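Speaker notes: Is the desk really the problem?
Drilidach office day, afternoon slot, 35 minutes with questions

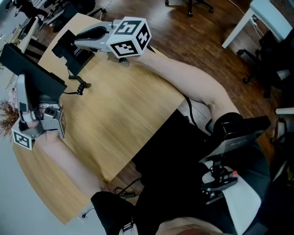
Start with the claim on the invitation: "a clear table gives you a clear head." Ask who believes it. Wait for hands. Then say I was asked to speak in favor of it and I'm not sure I can.

What I do believe is smaller. Cables on a table get in the way of your arms. They creep under things, and they pull on whatever is plugged into the other end. That is a practical complaint and it has a practical fix. It has very little to do with your head.

Round tables. Spend time on this, people always laugh and then agree. A round table has no back edge to push things against and no corner to lose a cable in, so the cord comes down wherever it likes, often right beside your arm. The catalogs say round tables are friendly. Fine for lunch. I worked at one for most of a winter and moved the same black cable out of my way every morning.

Coiling. Go slowly and bring the long cord for the demo.
– Loose loops, the size of a dinner plate if the cord is long.
– Let the cord turn the way it wants to turn.
– Don't wrap it tight around your hand. A tight spiral stays a spiral, and next time you need the full length you get two thirds of it and a knot.
– One tie. Hook-and-loop, not a rubber band.

(If somebody asks about wrapping the cord around the charger itself: I don't do it. I can't prove it hurts anything.)

The Jutent tray. I said I would mention it, so I will. It clamps under the tabletop and holds the power strip. It cost us 78 dollars per desk and it works on straight edges. On a curved edge the clamp touches in two spots and rocks. The sales sheet says "fits any table." Read that line out loud and move on.

The Zarei survey. Handle with care. It is quoted everywhere: 1147 office workers, and 75 percent felt "more in control" after a desk reset. They were asked the same afternoon. I would also feel in control the same afternoon. Ask me in May. Nobody went back to check the desks, as far as I can find in the write-up.

Venla Pelkonen disagrees with me on this and she's in the room, so give her the floor for a couple of minutes. Her point is that a reset doesn't have to last to be worth doing. I half accept that.

What I would do on Monday morning's worst desk – no, cut the day, just say "the worst desk":
Lift everything with a plug. Follow each cord to its end. Anything that ends in nothing goes in a box with a label. Put the screen back first, then whatever you reach for most. Check the floor too, small plugs end up there and get stepped on.

Skip the Rarkameck slide if we're past 3:20.

Questions. Someone will ask about going wireless. Ask them how they charge it.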